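The little kitchen, again

04/05/2025

Many evenings I finish my day by picking up very small food. My sister Bushra gave our children a set of toy kitchen things in November, and since then I know every piece by heart. If the lime is missing, I will be the one on my knees under the sofa.

I decided to sort everything on a white table before giving part of it away. My friend Nusrat Zaidi has two girls who love to play restaurant, and I wanted to send them a complete set - not a bag of leftovers.

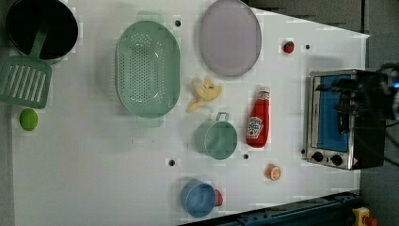 My rule is simple. Cups and plates stay together, and the fruit goes in a cotton bag. The cooking pot is the best storage of all, so the spatula lives there. I tried a box with 40 small sections once, and it lasted two days.

What I find difficult is the colander. It is my favorite piece, this soft green color, and I would happily have a real one like it in my own kitchen. The children use it for everything: as a bed for a doll, as a boat, sometimes even for washing fruit.
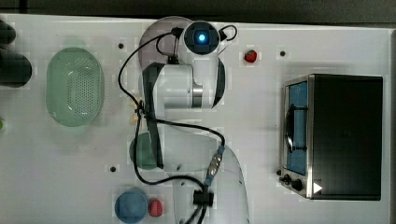
The green colander and a few of the plates.

In the end I kept the colander and the strawberry for us, and Nusrat's girls will get the banana and the ketchup. I still have to wash the cotton bag before I send it.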